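How to Anchor a Freestanding Coat Rack and Keep It From Tipping
Posted 28 March 2022 by Ingeborg Zwahlen

A loaded coat rack tips for one of two reasons: the base is too light, or the weight is all on one side. Both can be fixed in an afternoon.

You will need
A bag of play sand, a wrench, four felt pads, a level, and thread locker (I use Lasteck, any brand works).

Step 1. Empty the rack
Take everything off and lay the rack on a blanket. Check the joints where the pole sections meet. Most wobble starts there.

Step 2. Tighten the pole
Unscrew each section, put one drop of thread locker on the threads, and screw it back hand tight. Give it a quarter turn with the wrench - no more, or the thin tube will dent. Let it set overnight.

Step 3. Add weight to the base
If the base is hollow, fill it with dry sand through the center hole and tape the hole shut. On a flat base, bolt a steel plate to the underside. Mine weighs 35 pounds, and the rack has stayed put since June.

Step 4. Level it
Stick the felt pads under the base. Hold the level against the pole on two sides and add a second pad where needed.

Step 5. Load it evenly
Hang heavy coats first, on opposite hooks. Hats and bags go on last, in whatever gaps are left.

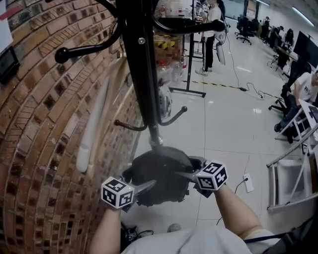
Step 6. Check it again in a month
Felt pads flatten with use. Push the pole lightly at shoulder height. If the base lifts, replace the pads and go over the joints again.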